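Section 4. Setting Up the Rinse and Drain Station

Read this section after you have mounted the faucet unit (Section 3). The Divitz countertop filter should already be fixed to the faucet and hand-tight. If you bought the Linmont under-sink version, skip to Section 5, where the hoses and the wall bracket are covered.

4.1 What you need

Divitz filter body with cartridge fitted
Diverter valve and the two flat washers from the small bag
Gray drain hose, 56 inches
Adjustable wrench
Dry cloth
A bowl or pitcher that holds at least 2 quarts

The spare washers in the bag are for faucets with a worn thread. Keep them with this manual. The part number for a replacement bag is 412.

4.2 Connecting the diverter valve

1. Close the hot and cold taps fully.
2. Unscrew the aerator from the end of the faucet. Most come off by hand. If yours is stuck, wrap it in the cloth and use the wrench gently.
3. Wipe the thread clean. Scale left on the thread is the usual cause of drips.
4. Press one flat washer into the top of the diverter valve. It should lie level.
5. Screw the valve onto the faucet, clockwise as seen from below. Stop when it is snug.
6. Turn the lever to TAP and open the cold water a little. Look for leaks at the joint.
7. If water comes from the joint, close the tap, remove the valve and reseat the washer. Do not try to cure a leak by tightening harder.

Caution: The valve body is plastic. Overtightening will crack it, and a cracked valve is not covered by the warranty.

Note: Pull-out spray faucets cannot be used with this valve. An adapter for some models is sold under the Wumano name. See the list at the back of the manual before ordering.

4.3 First flush

A new cartridge contains fine carbon dust. The first water through it will be gray or black. The dust is harmless but will mark light stone and grout.

1. Place the outlet of the filter over the sink.
2. Turn the lever to FILTER.
3. Open the cold tap halfway and let the water run for 13 minutes.
4. Close the tap and wait for the dripping to stop.
5. Fill the bowl and check it against a white background. If you still see specks, flush again for a further five minutes.

Do not drink the flush water. It can be used on outdoor plants.

Caution: Never run hot water through the filter. Water above 100 °F damages the cartridge, and the filter will no longer remove what it is rated to remove. If hot water has been run through by mistake, fit a new cartridge.

4.4 Setting the flow

The flow screw is on the underside of the filter body, behind the small rubber plug. It is set at the factory for normal city pressure and most homes will not need to touch it.

Turn the screw a quarter turn to the left if it takes more than a minute to fill a one-quart pitcher. Turn it a quarter turn to the right if water spits or hisses at the outlet. Test after each quarter turn. Refit the plug when you are done.

Well water users should fit the Sowah sediment screen ahead of the filter. Without it the cartridge will clog early – sometimes within two weeks in areas with sandy soil. The screen has its own leaflet, and the steps in it come before the steps in this section.

4.5 Washing small items with the rinse outlet

The rinse outlet is the narrow spout on the side of the filter body. It gives a thin stream of unfiltered water and is meant for cups, small plates and produce. Using it for rinsing saves the cartridge for drinking and cooking water.

1. Scrape food into the trash before bringing dishes to the sink. Rice and other starchy grains swell in the drain hose and can block it.
2. Turn the lever to RINSE.
3. Open the tap slowly. The stream is narrow and will splash off a flat plate if the pressure is high.
4. Rinse from the top of the item down.
5. Return the lever to TAP when finished. Leaving it on RINSE keeps pressure on the side seal.

Choose a place for the drying rack within easy reach of the sink, on a level surface. Keep the rack, trays and cups clear of the filter body so that nothing knocks the lever. If you dry dishes on a table, wipe the table first and put a tray or towel under anything that drips. 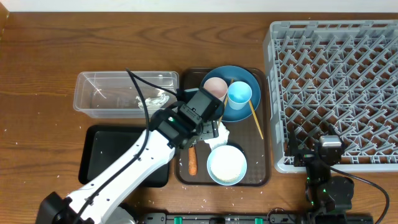

Dish rack, trays and cups on a wooden table.

4.6 Routing the drain hose

The drain hose carries off the small amount of water left in the body after each use.

1. Push the hose onto the barbed fitting at the back until it covers all the ridges.
2. Run the hose downhill to the sink with no loops. Water sitting in a loop will start to smell.
3. Clip the free end to the sink edge. Leave a gap between the end of the hose and the water level in the sink.
4. Trim the hose if it is too long. Cut it square with a sharp knife.

Check the hose once a month. A blocked hose can usually be cleared by taking it off and running warm water through it in the opposite direction.

4.7 Before leaving the unit unattended

Close the tap completely and turn the lever to TAP. The filter is not designed to hold pressure overnight. If you will be away for more than a week, remove the cartridge, shake out the water and store it in a sealed bag in the refrigerator. Do not freeze it. On your return, flush the cartridge for five minutes before use.

In unheated cabins and garages, take the whole unit off the faucet by early December and store it indoors. Water left in the body will split the housing if it freezes.

Changes to this section

Steps 4.3 and 4.6 were rewritten by Araba Quansah. The flow settings were checked by Fabrice Gilbert. Revised Saturday, March 7, 2026.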